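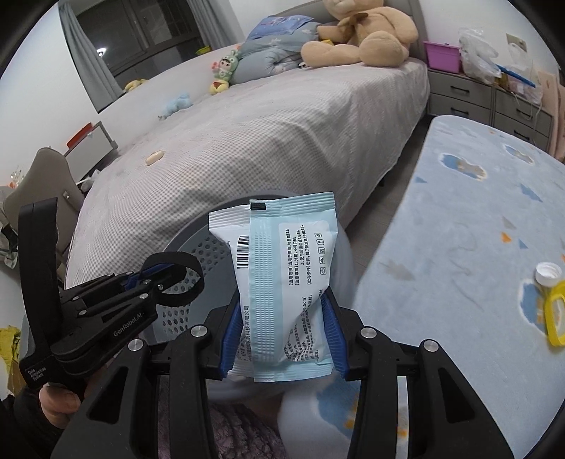 My sister says I should quit washing my face twice at night, full stop, and that the tight feeling on my cheeks is my own doing. Okay, maybe! I've been using the Gisler foam since we moved to Feltdale and I love it (the smell!), but my chin is flaking again and makeup just sits on top of it.

So, new plan: one wash, lukewarm water, then the Brukum cream while my skin's still damp. I'm giving it 2 weeks. 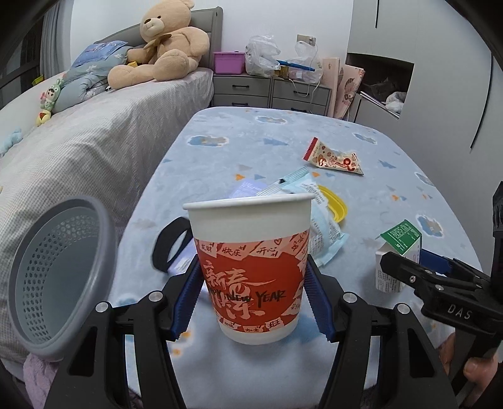

24 Oct 2023

Night one. Stung a little by the nose, fine everywhere else. Forgot my neck, ugh.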